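June, 3 p.m. Rural clinic kit, notebook entry

Second check of the telehealth cart before it goes out to the Clakow school district. The cart carries the exam camera, the stethoscope unit and a Tseng router with a cellular backup. Log from the last run shows 2,041 readings stored and 88 sent late. All the late ones came after the router switched over to cellular. None missing.

Changed the retry setting from 8 minutes to 3. Left everything else alone so the next log can be compared with this one.

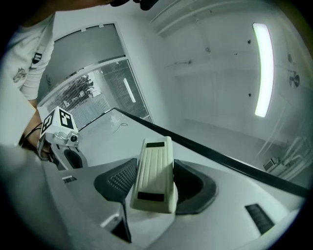
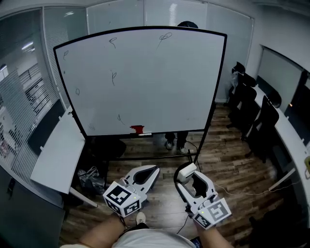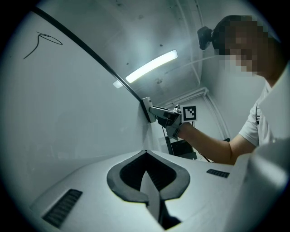

Dana Inow
Bench technician, Skurkex Rural Health Workshop

Battery: ran the cart unplugged with the screen at full brightness. It quit sooner than the label claims. The school nurse's room at Clakow has one outlet and the vaccine fridge is on it, so this matters. Ordered the larger pack. Do not ship with the old one.

The stethoscope unit picks up a hum when the charger is plugged in. Moving the charger to the lower shelf helped a little. Try a shielded cable next.

Sign-in page still asks for a middle initial and won't go on without it. Students in the health careers class will be doing the check-ins this fall, so either fix the form or put a note in their binder. I'd rather fix the form.

To do: shielded cable, new battery pack, print the short setup sheet in larger type. Spare router is still on the bottom shelf, not configured.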